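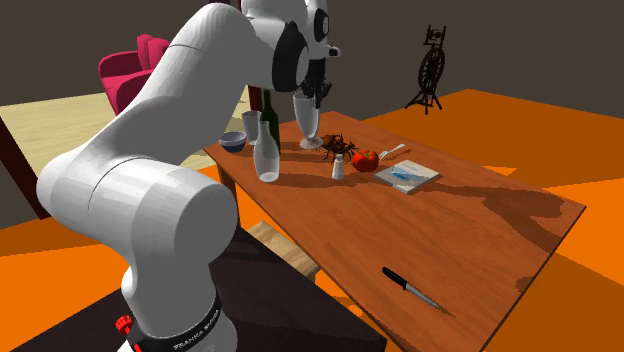

Tabletop handling layout in Nosetard, arm positioned over the glassware.

Home Reviews Planning Guides Purchasing Archive Contact
Search reviews Enter keyword Go

May
By Margit Kvam, Equipment Planning Office, Renen

Nosetard 3: simulation software for planning a tabletop robot station

This review covers version 3 of Nosetard, the work cell simulation package sold by Cisau. It was carried out for departments at Renen that intend to request funds for a robot arm in the next budget round and have asked whether a simulation license should be part of the request. The review considers the software as a planning and purchasing aid. It does not rate the arms or grippers that can be loaded into it.

Scope and price

The Standard license costs $900 per seat per year. The Laboratory license costs $2,000 per year for one site and includes batch runs, data export and the full object library. Both install on an ordinary office workstation with a separate graphics card. Machines without one will open a layout, but camera views update too slowly for useful work, and departments should check this before ordering.

The object library is supplied by Ko under a separate agreement that must be accepted at installation. Our legal reviewer found nothing unusual in its terms. Departments should note that models from the library may be used in reports and grant applications but may not be passed on as separate files.

Building a layout

A new layout begins with a room, a table and a mounting surface. The user then selects an arm, attaches a gripper and adds objects from the library. For this review we chose a household table setting, as two of the three departments that contacted us are planning work with everyday items. The layout includes a bottle, a carafe, a goblet, a bowl, a salt shaker, a tomato and a book, together with a marker pen set apart on the open tabletop. The range of shapes is a fair test. A closed book lying flat asks something quite different of a gripper than a tall piece of glassware does.

Placement is done by dragging, or by typing values into a side panel. The panel is the better choice. Dragged objects tend to settle at a slight tilt, and correcting them by hand takes patience. Furniture from the library can be added in the room beyond the table, and this has some practical value - a planner can see at once whether the arm's path crosses a walkway or a seat. Floor and wall colors are limited to a few strong defaults, and the software offers no quick way to replace them. This will matter only to those who plan to use the pictures in a presentation.

Reach and clearance

Reach is the question most departments ask first, and Nosetard answers it well. The reach map is drawn over the tabletop and updates when the arm base is moved. In our layout, a modest change to the position of the base altered which items could be approached from above. A planner working from a printed data sheet could easily have missed this, and the cost of moving a mounting surface after installation would be well above the price of a license.

Clearance checking is less complete. The software reports contact between the arm and the table and between the gripper and any object. It does not warn when two objects stand so closely together that the fingers cannot open between them. The user has to find this out by running the approach, and in a crowded layout that means running a good many. Signe Amundsen of the robotics teaching laboratory, who used the package with us, recommends setting a minimum spacing in the layout panel at the start and reducing it only when the rest of the plan is settled.

Camera views

Any number of fixed cameras may be added to the room, and a further camera may be attached close to the gripper. Close views are worth the time needed to set them up. They show how much of the picture the fingers and links will take up, and therefore how much of the table a vision system will have left to work with. Departments have in the past bought a camera and bracket together and learned only after delivery that the view was largely blocked. 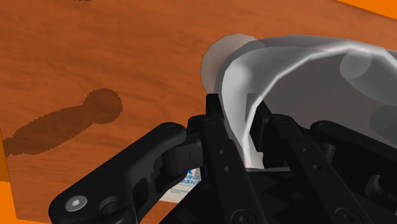 Each view can be saved with its position and lens settings, and the saved list can be exported as a table for attachment to a purchase request. We found the export tidy and easy to read. Shadows can be switched on or off for each light. Their edges are rough at the default quality setting, and the higher setting slows the display considerably. Clear and translucent materials are also simplified. Any department whose work depends on detecting glass should treat the simulated views as a guide to position and coverage, and should budget separately for a trial with real glassware.

Batch runs

The Laboratory license can repeat an approach over many small changes in object position. Up to 40 variations may be placed in a single queue. This is enough for planning a station, but research groups that want to train or compare control methods will find it restrictive. The results file records contact, joint limits and path length for each variation. It does not record the camera views unless that option is selected beforehand, and the option is two menus deep.

One queue stopped during our review with a message that gave only a number. Cisau's support desk replied the same afternoon and identified an outdated graphics driver. The manual lists the driver requirement in an appendix. It belongs on the first page.

Budget guidance

The Standard license is sufficient for a department planning one station with one arm. It should be requested in the year before the hardware, so that the layout can support the hardware request. The Laboratory license is justified where several groups will share a site or where batch results are needed for a grant application.

Departments should also allow for staff time. A person with no experience of the package will need several working days to produce a layout that can be relied on, and most of that time goes into measuring the actual room. Measurements taken from building plans are not accepted by this office. Wall fittings, door swings and outlets must be checked on site.

The license renews automatically unless Cisau is notified in writing. Purchasing staff should enter the renewal in the contracts register when the order is placed.

Assessment

Recommended for station planning, reach studies and camera placement. Recommended with reservations for clearance studies in crowded layouts. Not recommended as the only basis for choosing a vision system for clear objects.

Departments that wish to see the review layout may request the file from the Equipment Planning Office. A Nosetard license is not needed to open it, as the viewer is supplied free of charge, although the reach map and the batch results are not displayed in the viewer.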